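Clubhouse Chat > Matchday > The cup run, the scrum and where we go from here

touchline_moaner
Right, I've slept on it and I'm still cross. We lost 19-10 to Clasotik in a game we should have had wrapped up by half time. Ten points from that much ball in their 22 is daft. Twice we had a penalty in front of the sticks and twice we kicked to the corner, and twice the throw went to them. I've been watching Hilusau since the old stand and I can't remember a cup semi where we made it so easy for the other lot.

Anyone want to tell me I'm wrong?

hooker_no_more
You're wrong, a bit. The first one to the corner was the right call. They'd just had a man sent to the bin and our maul had gone forward every time up to then. The second one, yes, take the three, no argument from me.

What did for us was the scrum. Their tighthead had our lad going backwards from the first engagement and the ref made his mind up early. Once that happens you're stuffed.

Bermudez_end
It's the Bermúdez end, not "the old stand", get it right :)

I thought the ref was fine. We stood offside all afternoon and got away with plenty. I was level with it for most of the second half and there were at least a couple he let go that I'd have been screaming about if it was them. Attendance was given as 1121, which is brilliant for us, and it sounded like more when we scored. My ears were ringing on the drive home!

touchline_moaner
Fair enough on the name. Not having it on the ref though.

I watched the whole thing again last night on the Rindex stream, leaning on the worktop with a pot of tea, and it made me feel worse. 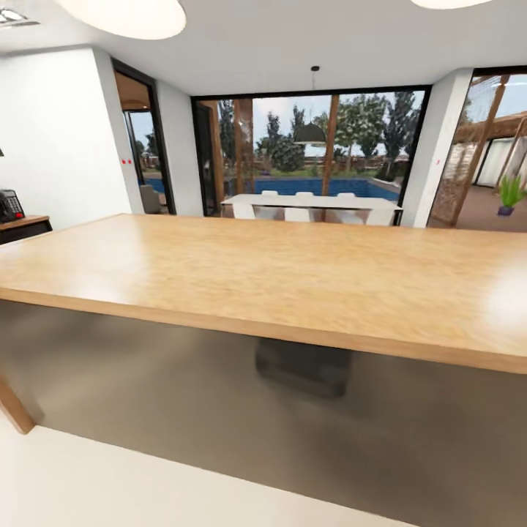 The island, wood top and grey front.

Go to the 82nd minute if you can bear it. We've got a free kick, nine points down, time up, and we tap and go into three of them. What for? I know a score there doesn't win it, but it would have been nice to finish with something for the people who'd travelled.

lineout_larry
Haven't posted for ages but I've got to stick up for the coaches here. This time last season we were getting hammered by everybody and half the pack couldn't last an hour. Now we're moaning about a semi-final. I'd have bitten your hand off for that in October.

I do agree about the throwing. It's been wobbly for weeks and everyone goes on about the hooker when the lift is late half the time. Watch the back pod – he's still on the way up when the ball gets there.

hooker_no_more
Thank you!! As a former hooker I'd like that last post framed. We get the blame for everything.

Bermudez_end
You did throw one into the car park once.

hooker_no_more
It was windy.

scrumhalf_sue
Can I be the one who liked the young fly-half? I know he missed touch with that penalty and I know the intercept was his pass. But he kept asking for the ball afterwards, and the line he picked for our try was lovely. I'd start him in the league game and leave him in until the end of the season. Swapping tens every couple of weeks hasn't got us anywhere.

touchline_moaner
I'd have the older fella back, personally. He kicks his goals and he talks to the forwards. The kid's got something, I'll give you that, but we're not safe in the league yet and I don't want to find out in April that we should have played it boring.

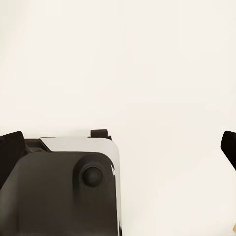
The other thing is the bench. We made our front row changes far too late, when the scrum had been creaking for half an hour, and then the fresh lads came on with no time to do anything. Clasotik had theirs on soon after the break and you could see the lift it gave them. Same story in the away match, if you remember.

lineout_larry
Our replacement loosehead was strapped up before kick-off, so I reckon they were nursing him. Only a guess. I agree they should have gone earlier with the hooker.

scrumhalf_sue
You'd all drop the kid for one intercept and then complain we never bring anyone through. I'm not budging on this.

Bermudez_end
I'm with Sue. Play him.

Is anyone driving to the next away one? I've got two spare seats, leaving the ground at 9.30, and I'm stopping for breakfast whether you like it or not.

hooker_no_more
One of those for me please. I'll bring the flask.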